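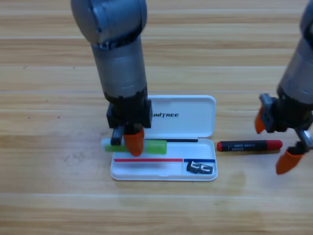

Que los estuches rígidos están muy bien hasta que se caen al suelo en mitad de un dictado, y que por favor se tuviera eso en cuenta antes de encargar más. Con esa observación, recibida entre risas y con bastante asentimiento, empezó la reunión de abril del aula de estudio Dulla, a las cinco y media de la tarde, ya con el café servido y con las sillas pequeñas de siempre, porque las grandes seguían en la sala de lectura.

1. Acta anterior
Se leyó y se aprobó con una sola corrección: donde decía «lápices de colores» debía decir «ceras», que no es lo mismo, y menos para quien luego limpia las mesas.

2. Estuches para el próximo curso
Se habló largo y tendido, y con mucho cariño por un asunto que parecía pequeño. El modelo blanco de tapa abatible gusta porque se deja abierto sobre la mesa, con la tapa apoyada detrás, y los niños ven de un vistazo lo que tienen y lo que les falta. A favor de la tela se dijo que no hace ruido, que cabe en cualquier mochila y que se puede meter en la lavadora. En contra — y aquí hablaron sobre todo las familias de los pequeños — que al fondo de un estuche de tela van a parar las virutas, los envoltorios y alguna que otra galleta.
Tras darle muchas vueltas, se acordó mantener el rígido para los dos grupos de primaria y dejar que los mayores traigan el que quieran. Hacen falta 67. Se pedirá precio a Todlow y también a Dinsa, que el año pasado tardó en contestar pero fue muy amable cuando contestó.

3. Contenido de cada estuche
Dos lápices, una goma, un sacapuntas con depósito y una regla corta que quepa con la tapa cerrada. Sobre este último punto se insistió, recordando las reglas del curso pasado, que eran preciosas y sobresalían un dedo. Se propuso añadir un bolígrafo borrable y quedó en el aire, a la espera de lo que opinen en los colegios.
También se comentó que las gomas grandes duran más y se pierden menos, aunque no a todos les resultan cómodas para corregir una letra suelta. Se comprarán de tamaño mediano y se verá qué tal.

4. Armario del material
Quedan más de 600 lápices de la donación de Nuser, una alegría enorme y también un pequeño problema de estantes. Se agradece de nuevo el gesto y se hará llegar una tarjeta dibujada por el grupo de las cuatro. Se acuerda pasar los lápices a la balda de arriba, bajar los cuadernos a la altura de los niños y tirar, esta vez de verdad, los rotuladores secos.

5. Nombres y etiquetas
La etiqueta irá por dentro de la tapa, con el nombre en mayúsculas y sin apellidos. Se preguntó si se podrían usar pegatinas de dibujos para los que todavía no leen y a todo el mundo le pareció una idea estupenda.

6. Ruegos y preguntas
Se pidió una papelera más cerca de la mesa larga. Se pidió igualmente que quien abra el bote de cola lo cierre después. Las dos cosas quedan apuntadas.

Se levantó la reunión a las siete menos diez, y aún hubo quien se quedó un rato sacando punta a los lápices de la caja común.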